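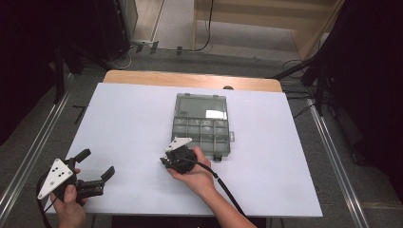
Build the hands before you build the arm

By Somtochukwu Mohammed
2021-06-12
12 comments | 428 shares

Most people who decide to build a robot at home start with the arm. I did. It is the part you see in films, and it is the part the shops will sell you. I spent a winter on mine and by December it could lift a mug off a shelf and put it back, provided the mug was where I had told it the mug would be. Moved a thumb's width to the left, the mug went on the floor.

My argument is that the order is wrong. A home builder should make the grippers first, hold them in their own hands, and do a lot of dull jobs with them before buying a single motor for a shoulder or an elbow. I now think the arm is the last thing to spend money on, and plenty of us could put it off for a year without losing anything.

A hand-held gripper is a simple object. Mine, which I call Nusel, has two fingers, a handle and a cable. A marker plate goes on top so that a camera overhead can work out where the gripper is and which way it is turned. You need a pair if you want to do anything useful, as very few household jobs are done with one hand. Try taking a lid off a box with one hand and you will see what I mean.

A plastic organizer box with small compartments is a good place to begin. It is a thing everyone owns and it is harder than it looks. The box is light, so it slides when you push it. The latch is small. If it is clear plastic the lid catches the light, and the camera can lose track of where the edge is. With my bare hands I open one without thinking. With the first pair of grippers I made, it took me 30 tries before I opened it without shoving it off the board.

Those tries taught me more than the arm did. The fingers were too thick to get under the latch. The pads were too smooth. The handle made me bend my wrist in a way no cheap arm can copy, so even when I got the lid open I had learned nothing a machine could use. I filed the fingers down, changed the pads and moved the handle. Each change cost me an evening and a bit of filament. If the same gripper had been bolted to an arm, I would have blamed the arm, or the code, and I would have spent far longer on the wrong thing.

There is an objection to this, and I hear it every time I bring the subject up at Flakness, the shared workshop where I rent a bench. It says that a person holding a gripper is cheating. The person can see, feel the weight of the thing and correct for a mistake before it happens. Put the same gripper on a machine and all that goes away, so what have you proved?

I accept part of that. A person does feel the box through the handle, and I have caught myself leaning on that feeling. My answer is to look at the recordings afterwards and ask whether the camera's view alone would have been enough to do the job. Quite often it would not. My own forearm was in the way, or the finger tips were hidden behind the lid. That is worth knowing early. It tells you where the camera has to go, and you can move a camera on a stand in a minute. Moving one after you have designed a whole arm round it is another matter.

The other objection is about fun. People want to see something move on its own, and a hobby has to be enjoyable or it stops. I have less to say against this one. A motor turning for the first time is a good moment and I would not take it from anybody. All I would say is that the good moment is short. The Orozco, which was the name I gave that first arm, has been under a sheet for months. The grippers have been on the bench nearly every day.

Money matters too. The kits sold to beginners are mostly arm, with a poor claw put on the end as an afterthought. The claw opens and shuts, and that is all that can be said for it. I think this gets things backwards, and it sends people away believing that robots are no good at small jobs, when what they have bought is a decent crane with a bad hook. I would rather see a kit with two well-made grippers, a marker plate for each, a board to work on and a camera mount. Leave the arm out and say so on the lid.

A word on the room, which gets left out of most build write-ups. You need a flat, plain surface, and white does nicely. You need somewhere for the cables to go. Cables are the worst part of working with a pair of tethered grippers. They drag on things, they catch on the table edge, and when you cross your hands they cross as well. I ran mine back along the forearm and towards me, and that helped. A wireless pair would be better, but I have tried to build one and the batteries made the handles so heavy that my wrists ached after 3 boxes.

You also need patience with repeating yourself. Doing the same small task again and again, with the box turned a little each time, is boring work. I put the radio on. I don't see a way round it, and I distrust any project that claims to have found one.

I will build another arm. The drawings are pinned up already, under the name Arkik, and this time the wrist comes first, copied from how I hold the grippers when things go well. The reach is short and the lifting power is modest, as that is all the recordings say I need. I would not have guessed either of those things when I started.

Recent posts
- Filing down printed fingers without splitting them
- Where to put the overhead camera
- Orozco: parts list and regrets
- Bench rules for a shared workshop
- Cable runs that do not snag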